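Harkow Home Help
Home | Browse Topics | Laundry & Fabric | Sewing | Ask | Sign In

How do I get the puff back in quilted jackets after washing?

I have a bin of quilted and padded jackets that I washed before putting them away in June. They came out of the dryer looking dry, but the filling feels lumpy and some sections are flat. The tags say polyester fill, machine wash cold, tumble dry low. I have a front loader and used the regular cycle with Nurside liquid detergent, a full cap. One of them also smells a little musty now. Are they ruined, or is there a way to fix this without paying a cleaner? There are 11 of them in all, kids' and adult sizes.

Posted by pinecreek_dee

sowa_stitcher
Probably not ruined. Polyester fill clumps when it dries in a wad, and the shell always dries before the inside does. The musty one was most likely put away damp.

Wash them again, no more than 3 to a load, on gentle with cold water. Use a third of the detergent you used last time. Then run a second rinse with no soap at all. Leftover soap makes the fibers stick together, and a full cap is too much for a front loader anyway.

Dry on low with a few clean tennis balls. Stop the dryer every 20 minutes or so, take each jacket out, and pull the clumps apart through the fabric with your fingers. Start at the hem and work up to the collar. It is slow the first time. When they feel dry, give them another half hour. After that lay them flat overnight before you fold anything.

If the stitching has broken between sections, the fill can slide from one into the next and no amount of drying will fix it. Look along the seams first and hand sew any gaps with matching thread.
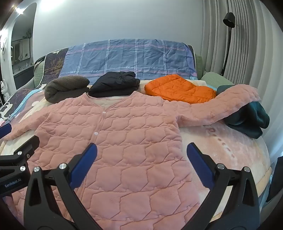
For storage, don't use vacuum bags. They save space but the fill stays crushed for months and some of it never comes all the way back. I use a Muven cotton bag, the large one, and leave the top loose. A pillowcase does the same job.

garage_tom_44
just throw them in the dryer with tennis balls, worked for me. didn't rewash anything

marlow_laundry
I agree with most of the first post. Two things to add.

Check your spin speed. Mine goes over 1,000 and I turn it down for anything padded. A fast spin packs the fill against one side.

For the musty one, soak it in cool water with a cup of white vinegar for half an hour, then wash as usual. Don't use fabric softener on any of them. It coats the fibers. If the smell is still there after it is fully dry, hang it outside in the shade for a day or two and see if that takes care of it.

Viewed 1,127 times
Last updated: August 13, 2020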